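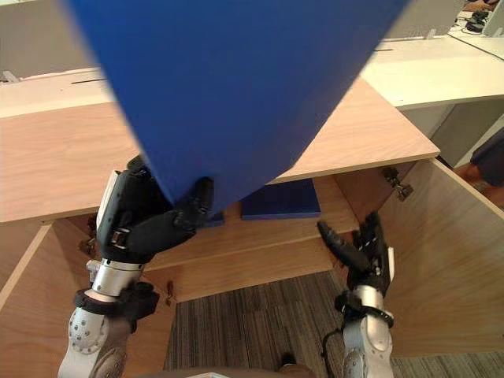 Hi Tarcísio, time for the January update on the Rornside activity room, and I'm happy to say we're finally into the fun bit (the storage!). You'll remember the old plan had everything leaning against the wall behind the piano, and every session began with somebody dragging things out of the way. We've now moved over to proper cabinets, in the light oak color you liked from the Stametti catalog, and the blue boards are getting a home. The smaller panel lies flat on the middle shelf, with both doors open wide, and the grey striped carpet stays put underneath, so that's one thing we don't have to pay for!

The big boards are still my headache. I'd love to keep them close to the cabinet, but they're a lot bigger than the small ones and I don't want them sliding around behind the door. Jairo Zapata came by to look and thinks a simple upright rack next to the cabinet would do it. He quoted us $200 for the rack, fitted, and I'd like to say yes if you're okay with it coming out of the furniture line.

On the people side, we have 17 kids signed up for the mural group now and a waiting list of 10, mostly from the Tsang Street end. They use the boards as backing for their paper, so the sooner I get these sorted the better. We ran two extra sessions over the break and I'd do it again, although I'd bring more tape.

Still to do: labels for the shelves, a second coat on the window wall, and a call to Wekow about the light over the sink (I've left them a message and will try again). I'll send the receipts separately once I've found the one for the hinges. Let me know about the rack when you get a minute!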